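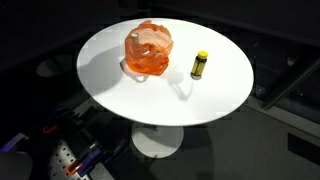 A pedestal table is a table held up by a single central column instead of legs at the corners. The column ends in a wide base, which may be a flat disk or a set of spreading feet. Most pedestal tables have round or oval tops.

Tops are made of wood, stone, glass, metal or plastic. A light top needs less weight in the base, but any pedestal table can tip if someone leans hard on the rim. Some large models use 2 columns joined by a rail, and these are often called double pedestal or trestle tables, though a true trestle is built differently.
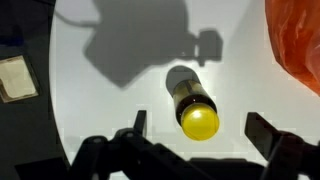
Small brown glass bottle with a yellow cap on a white tabletop

Pale tops show stains from coffee, ink and cough syrup more readily than dark ones. Painted surfaces are usually cleaned with a damp cloth and mild soap.

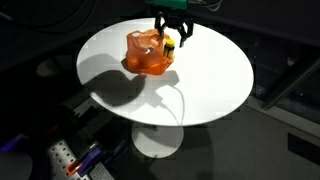

This page was last edited on August 19, 2023.

Small round pedestal tables are common in cafes, where chairs can be placed at any point around the edge. Versions with a tilting top were popular in 18th-century England and could be stored against a wall.

Categories: Tables | Furniture by shape | Dining furniture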